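Bidar Bottles and Lids – read me first

Hi, and thanks for downloading this! I'm Nasrin Mohammadi, and I look after Bidar, a little collection of notes on the drink bottles, jars and lids that pile up on desks and kitchen tables. It began as a spreadsheet I kept for my own amusement at Whitcombe, and then Jiahui Han asked for a copy, so now it has a README.

What you get: 1234 entries, one line each, in a single text file called items. Every line gives the kind of thing it is, the cap color, the label colors, how full it was and what was standing next to it. I typed most of them myself. Bahman Shojaei did the jars (he is much more patient with jars than I am). 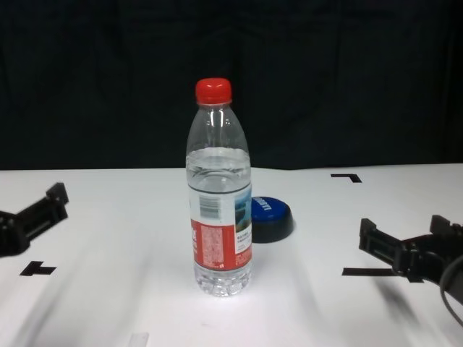 Fill level is the column I get the most mail about. I write it in plain words – "empty", "under half", "two-thirds", "full" – and I judge it by eye against the whole bottle, neck included. A clear plastic one with the waterline just under the shoulder goes in as "two-thirds", even though it feels fuller when you look at it quickly. Cap color is simply what a friend would call it over the phone, so a bright red screw cap is "red" and I don't fuss about shades. Lids lying on the table get their own line, and if the top and the rim differ I put both, top first: "blue/black".

Labels were harder. I only type out words I can read in full, and everything else is "text, partial". Barcodes get a yes or no, never the digits.

Known problems: entry 728 is in there twice, sorry. "Clear" and "transparent" are both used in the older lines and mean the same thing. Homa Sadeghi is fixing that as she goes, and the cleaned-up file should be ready in September.

Use it for whatever you like, just keep my name and Bahman's with it. Corrections are very welcome, and please quote the line number!

Last edited 5th April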